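Karell releases Tomar 5 planner for two-arm household work

For immediate release, June

Karell today released Tomar 5, the new version of its motion planning software for two-arm robots. Available now to existing licence holders, everyone else from Thursday.

Main change is the grasp planner. Soft goods, mostly: laundry, bags, bedding. Older versions planned each arm on its own and then checked for clashes. Tomar 5 plans both together and replans while the arms move. Replanning time down from 53 milliseconds to 13 on the same hardware, in Karell's own tests.

Also new: cable-aware limits, so arm cables count as part of the robot when a path is worked out. Plus a log viewer, which customers have been asking for for ages. Perception module is still supplied by Prarnolitz and hasnt changed in this release.

"Cloth is horrible to plan for," said Ravindra Nautiyal, who leads the planning team at Karell. "It moves when you touch it. We stopped trying to predict all of it and made the replanning fast enough to cope."

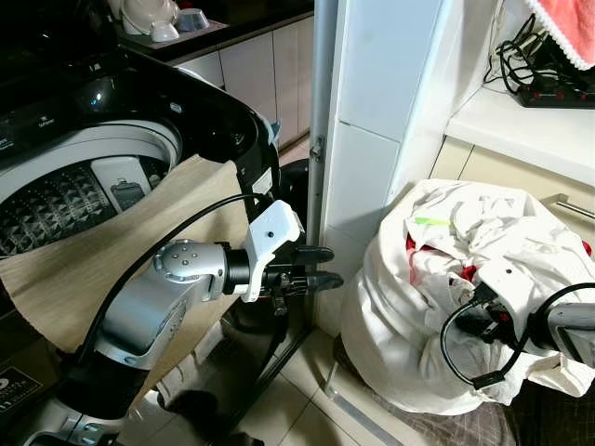
Laundry handling with two arms: one gripper in the bag, the other beside the top-loading washing machine.

Trial licences run for 30 days. Otness handles orders and suport outside the UK. Release notes and the upgrade guide are on the customer portal.

Ends

Press contact: Karell press desk, weekdays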